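Automatización y trabajo. Apuntes de la sesión 5
Profesora: Rosalía Segura

Lectura previa: el informe de Telmo Figueroa sobre el almacén de Rivas (capítulos dos y tres; el primero se puede saltar).

1. De dónde sale lo que la máquina sabe

En la sesión anterior quedó pendiente una pregunta de clase: si el robot «aprende», ¿quién le enseña y en qué condiciones? Los folletos de Wanen hablan de «aprendizaje a partir de demostraciones humanas» y pasan enseguida a las ventajas. Conviene detenerse en las demostraciones. Son horas de personas de pie, con una pinza en la mano, repitiendo gestos domésticos o de taller para que queden registrados. Es trabajo, aunque en el presupuesto figure como «datos».

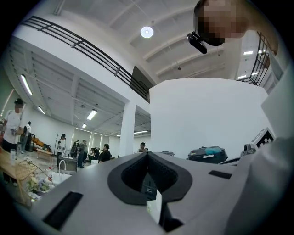
Figueroa propone tres preguntas para cualquier proyecto de este tipo, y las usaremos en la práctica:

-- ¿Con qué categoría se contrata a quien hace las demostraciones?
-- ¿Quién decide que un gesto está bien hecho?
-- ¿Qué pasa con esa persona cuando ya hay gestos suficientes?

La tercera casi nunca tiene respuesta por escrito. En Rivas la dirección contestó que «se estudiaría la recolocación». En julio seguía estudiándose.

2. El caso Virum

Virum presentó a su plantilla un plan con 2530 horas de demostración repartidas entre dos turnos. La cifra suena precisa y por eso mismo hay que desconfiar: no incluye preparar las mesas, recoger los objetos, calibrar ni repetir las tomas descartadas. Al sumar esas tareas, los delegados encontraron más de 1000 horas adicionales que no aparecían en ninguna parte. La empresa discute el cálculo, pero no ha publicado otro.

Fijaos también en el vocabulario. El mismo puesto aparece como «operador», «colaborador» y «demostrador» según la página, y cada nombre remite a una tabla salarial distinta. Esto lo vimos ya con los manipuladores de Sotumau.
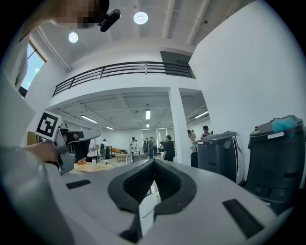

3. El saber del oficio

Quien lleva años embalando vidrio sabe cuánto apretar y no sabe explicarlo. Hasta ahora esa dificultad lo protegía un poco: había que contar con él. El registro del gesto permite llevarse una parte de ese saber sin pasar por la explicación -- y, de momento, sin pagarlo aparte. Cuánto se lleva es discutible. Los proveedores enseñan vídeos de aciertos; yo pediría también los fallos, y el nombre de quien acude a arreglarlos.

Tampoco hay que comprar el relato contrario, el de la fábrica vacía pasado mañana. En los casos que hemos leído hay más gente alrededor de la máquina de la que prometía el plan, con tareas peor definidas. Ese es el cambio que me interesa que sepáis describir.

Para la práctica

Elegid uno de los dos casos y redactad una página con las tareas que el plan no nombra. Citad el documento y el apartado. No me sirve «la tecnología avanza» como argumento, en ninguna de sus variantes.

Entrega: 7 de diciembre de 2018, en papel o en el casillero 1698.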